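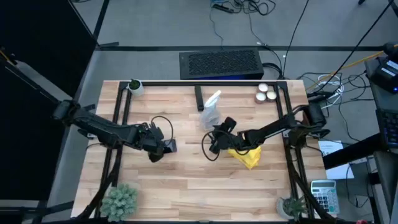

The **Gredard Open Day** is a yearly public event held by Gredard, a robotics workshop in the town of Requena, at which visitors can watch robot arms carry out everyday tasks at close range. It takes place on a Saturday in July and is free to attend. The best-known part of the day is the table demonstration, in which a pair of black arms, mounted on opposite sides of a pale wooden table, work among household and desk items such as a spray bottle, a yellow cloth, small tins, a calculator and potted plants. The most recent open day drew 916 visitors.

## History

The first open day was held in the firm's old premises on the Burnora road and was meant mainly for families of staff and for local schools. It had 174 visitors. The event was opened to the general public the following year, and moved to the present building when the workshop did. Attendance reached 678 in the first year at the new site.

## Table demonstration

The demonstration is given several times between ten in the morning and four in the afternoon. Each session lasts 50 minutes, including questions. An operator first guides the arms by hand control, and the same task is then run under the control of Altska, the workshop's own software. Tasks are chosen from a short list and have included wiping the table top, lining up tins and moving a plant from one side to the other.

Items are put back in different places between runs, so that the arms do not repeat a fixed set of movements. Failed attempts are left in the programme. Staff stop the arms only if something is about to fall or if a cable catches.

Soft items are generally the hardest to handle. A cloth changes shape each time it is picked up, and sessions that use one tend to overrun.

## Other activities

Visitors may try the hand controls on a smaller training arm in the front room, with a lower age limit of eight. Short talks on motors, grippers and safety are given upstairs. The metal shop is open in the morning only.

## Access

The building is a short walk from Requena bus station. Table sessions are booked at the door on the day.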